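Home Manuals Table & Linen Fruit Parts Contact

Flelero Table Guide
Section 4: Setting up the fruit table
By Lanying Liang
Updated May

Read section 3 first if the table isn't in its spot yet. Moving it with a cloth on is a pain. Near a window is good, daylight shows you the soft spots. Direct sun all afternoon is not good.

4.1 What you need

Table, wiped and dry.
Cloth. Striped or plain, cotton is best. Long enough to hang over the front.
Fruit, mixed sizes. Couple of large ones, the rest small.
One shallow plate with a wide rim.
Two dish towels, one damp, one dry.
A bowl for rejects.

Allow 20 minutes the first time. Less after that.

4.2 Laying the cloth

1. Shake the cloth out away from the table. Outdoors if you can.

2. Lay it with the stripes running from the back of the table to the front. Side to side works too but every crooked stripe shows.

3. Pull the back edge straight first. Then the front. Leave the front hanging over the side of the table.

4. Smooth from the middle outward with a flat hand. Wrinkles always end up at one side. Lift that side, drop it, smooth again. Twice is enough, then leave it.

Note: ironing. Cotton only, slightly damp, medium heat. The Rurkance cloth has a woven edge that puckers under steam so iron up to the edge and stop.

Caution: no pins or tacks at the corners. Somebody leans on the table, cloth tears. Use clip weights if you have a draft from the window.

4.3 Getting the fruit ready

5. Tip everything out onto the dry towel. Don't sort in the bag.

6. Turn each piece over. Check the stem end and the blossom end, that is where mold starts. A brown stem scar is fine. Soft and gray around the scar is not, goes in the reject bowl.

7. Wipe oranges and mandarins with the damp towel, then the dry one. No soap. No oil for shine, it marks the cloth and you can't get it out.

8. Small dark fruit: wipe last and go easy. Skins split. Dark juice on a light cloth is the most common complaint we get, see 4.6.

9. Leave short stems on. If a stem is long trim it with scissors. Pulling it out opens the skin and teh fruit goes off early.

Note: cold fruit straight from the fridge will sweat. Let it stand on the towel until it's dry to the touch before it goes on the cloth.

4.4 Placing

10. Big oranges first, near the middle. Set one a little closer to the front than the other. Leave a gap between them.

11. Put one small dark fruit in the gap. It keeps the oranges from rolling into each other and it looks good there.

12. Smaller citrus next. Spread the mandarins left and right. Don't bunch them, you want cloth showing.

13. Fill in with the tiny ones. Two small brown ones can touch. Green ones go off to the side, next to something dark.

14. Step back. Look from the front, then from the chair. If anything is hidden behind an orange bring it forward.

15. Roll test. Bump the table with your hip, lightly. Anything that moves gets turned so its flattest side is down. Round fruit near the front edge gets moved back a hand's width.

Caution: small children. Tiny fruit is a choking risk. Keep it at the back or leave it off altogether.

4.5 The plate

16. Plate goes at the back, one side, out of the way of reaching arms. Empty. It is for whoever is eating, peel and pits go on it.

17. If the rim has a pattern turn it until the part you like faces the seats. The Sartori floral plates have a glossy center, they will throw light back from a window. Shift the plate if the glare bothers anyone.

18. Empty the plate when peel covers the middle. Don't stack peel on the rim, it slides off.

Note: hand wash patterned plates unless the back says otherwise. Lukewarm water, soft sponge.

4.6 Looking after it

Morning: turn every piece over. Take out anything soft.
Evening: shake crumbs off the hanging edge, wipe the plate.
Bananas: keep them off this table. They hurry everything else along.
Overripe stone fruit: same.

Stain, fresh: blot, don't rub. Cold water from the back of the cloth. Then a normal wash.
Stain, old: soak overnight in cold water with a spoon of washing soda. Check the care lable first. Orange and green stripes can run on a first wash so wash alone.

Sticky patch on the table under the cloth: warm water, dry it right away, wait before putting the cloth back. A damp table under cotton leaves a smell.

4.7 If something's wrong

Fruit rolls every time: table isn't level. Back to section 3, adjust the feet.
Cloth creeps forward: too much hanging at the front. Pull back a little.
Table looks crowded: take off two pieces. Usually the small ones.
Table looks bare: bring everything closer to the middle before adding more.
Small flies: something has split underneath. Check every piece, wash the reject bowl too.

Spare clip weights: order no. 591. Cloth sizes are on page 47.

Finished table, daylight, plate at the back:

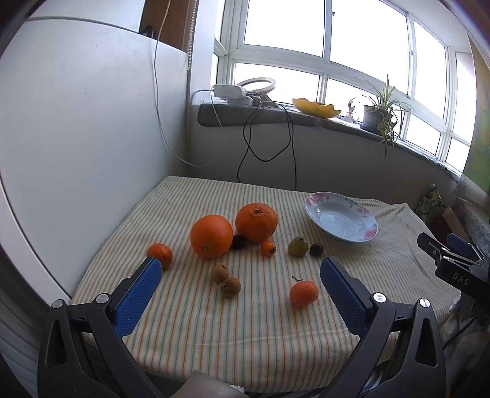
Dragica Papadopoulos wrote in to say that step 9 is right for mandarins but she takes the stems off everything else, they poke holes in the fruit next to them when people dig around. She also does the roll test before the plate goes on and never after. And she'd like the bit on washing soda moved up, she found it too late and her cloth had already been through the hot wash.

Related
Section 3: Placing and leveling the table
Section 5: Bread, boards and knives
Nalano clip weights, fitting
Washing striped cotton
Storing citrus over winter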